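**Setting Out Food for Guests, Session 7: Bags, Trays and Tabletops**
Handout notes, 31 October 2018
Minttu Saarela

Welcome back, everyone, and thank you for all the kind notes about the soup session (I have read every one of them, and yes, the ladle exercise will return in April). Today we leave the deep bowls behind and turn to dry, handheld food, the kind people pick up while they talk to somebody else.

Please have your Guvetti worksheet in front of you. We will fill in the left column together and you can do the right column at home, in pencil if you are like me and change your mind a lot.

**1. Food in paper**

A paper bag does two jobs at a snack table. It carries the food there, and then, if we let it, it goes on to be the serving dish. I have a soft spot for this! A printed bag in a strong color such as red looks cheerful on a plain beige top, and against painted blue planks it practically sings. What we have to think about is the opening. A guest walking up should catch a bit of orange or gold inside and know there is something to eat. 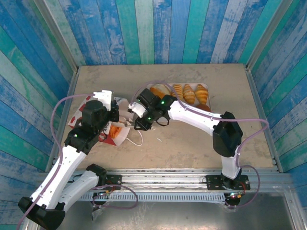 How far in advance can fried snacks go into a paper bag?

Leave it until just before serving, and keep the top open so the steam can get out. A closed bag softens anything crisp in a very short time, and the bottom layer suffers first.

When we did the Lappalainen exercise last year, several of you folded the top of the bag down into a cuff. I liked that very much and would like to see more of it. A cuff holds the mouth open and saves people from digging with their fingers. Leave enough room beside the bag for a hand and a napkin, and clear away stray bits of paper before guests come in.

**2. Baked goods on a tray**

Now for the part I have been looking forward to. Bread and pastry want air, a pale background and some thought about size. On a white tray the browns really show themselves, from light honey to dark caramel, and you can use those differences as you would use colors in a bouquet. Begin with the biggest piece, a long roll for instance, and put it toward a corner. Then let the ridged and layered shapes lie next to each other, croissants side by side in the same direction, and tuck a smooth round bun in near the edge where the eye needs a rest. Tongs belong with the tray from the start. 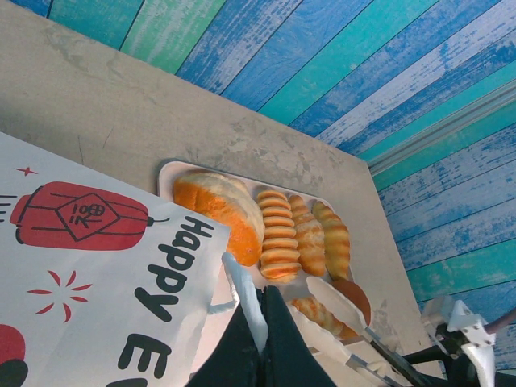
Ornov wrote back after reading these notes in draft that a big roll should always be sliced before it goes out, as guests are too shy to cut the first piece, and a whole loaf can sit there untouched until the coffee is gone. I think that is fair for a buffet. For a bakery counter I would still keep it whole and slice to order, so please write down both answers on your worksheet.

**3. For next time**

- Read pages 9 to 16 of the Netach booklet, including the small print about crumbs.
- Arrange one tray at home using at least two kinds of bread, and make a quick sketch of it from above.
- Bring a paper bag you like the look of, clean and unused.

The room opens a little early if you want to claim a good table. Aprons are on the hooks by the door.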